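# Savo grip trial: hand-held capture, folded cloth

Notes and data card for the Urnasville set. Read the "What we don't trust" section before you train anything on it. 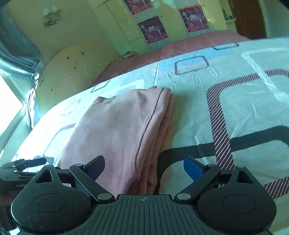

## Why this exists

Craddock, our in-house comparison bench, had been running on rigid objects only: blocks, mugs, boxes. Every gripper looks good on a block. The claim we wanted to check was that hand-held capture in ordinary bedrooms gives you cloth data good enough to pick between finger pads, without putting an arm on a table first.

We are not convinced. The data is published anyway so that other people can be unconvinced with the same numbers.

## What's in it

| Item | Value |
|---|---|
| Episodes recorded | 3,000 |
| Episodes kept after review | 1,929 |
| Rooms | 6 |
| Operators | 4 |
| Task | approach, grasp and move folded garments |
| View | camera on the gripper, looking out past the fingers |
| License | research use, see `LICENSE` |

Yes, that is a lot of episodes thrown away. The reasons are logged one per line in `rejects.csv`. The biggest group is tracking loss, then the operator's free hand getting in front of the garment, then grasps that closed on the bedsheet and took the garment along with it. We went back and forth on that last group. If you think a sheet-and-garment grasp is a valid grasp, the raw files are in `rejected/` and you can put them back.

## Setup

Capture is on two-finger hand-held grippers with blue pads. Both jaws and both link arms stay in view, so jaw opening can be estimated from the picture as a check on the logged value. Please do run that check. In our hands the logged opening lagged the visible one whenever the operator closed fast, and the sync tool did not flag it.

Rooms were used as they were. We didn't add lights, pull curtains or swap out bedding. Expect patterned sheets, posters, glossy cabinet doors and window glare strong enough to wash out part of the bed. Some episodes have a second gripper in view. It has its own tracking stream, matched by session ID.

## Nirard pad comparison

Nirard is the scoring script. It takes an episode, finds the moment of closure and labels the result as held, slipped or missed. It was written for this trial and has had no outside testing.

Things we would stand behind:

- Thick folded stacks are easier than single layers, with either pad.
- Approaching at a seam or a fold edge beats approaching a smooth panel.
- Operator differences are larger than pad differences.

That third point should worry anyone who wants to use this set to choose hardware. A person holding a gripper corrects for a bad pad without noticing. They tilt, they scoop, they push the cloth into a ridge first. The pad then gets the credit. An arm replaying the same path won't do any of it unless the policy learned it, and we haven't shown that ours did.

## What we don't trust

- **Force.** There is no force sensing. The `effort` column is derived from jaw speed and should probably be deleted.
- **Exposure.** Auto exposure was left on. Color changes within an episode, sometimes in the middle of a grasp. Don't use garment color as a label.
- **Pad shade.** The two pads can look like different blues depending on which one is in shadow. An early version of Nirard read this as a pad change.
- **Room split.** The default split is by episode, so the same bed turns up in train and test. Use `split_by_room.json`. Scores drop, as they should.
- **Garment labels.** Labels say "folded" or "crumpled" and nothing between. Plenty of stacks are neat on top and a mess at the bottom.

## Running it

```
python fetch.py --set urnasville --out data/
python nirard.py --in data/ --split split_by_room.json
```

Add `--show-closure` to save the closure frame for each episode. Look through a few dozen before quoting any number from the script.

## Open items

- Repeat one room with the pads swapped and the operators not told which is which.
- Replay a subset on a fixed arm. Until then, treat all hold rates as hand-held rates.
- Fix exposure and record again in the brightest room.
- Decide what to do with `effort`.

Issues are welcome, especially ones that include an episode ID. Reports that the pads "feel grippier" will be closed.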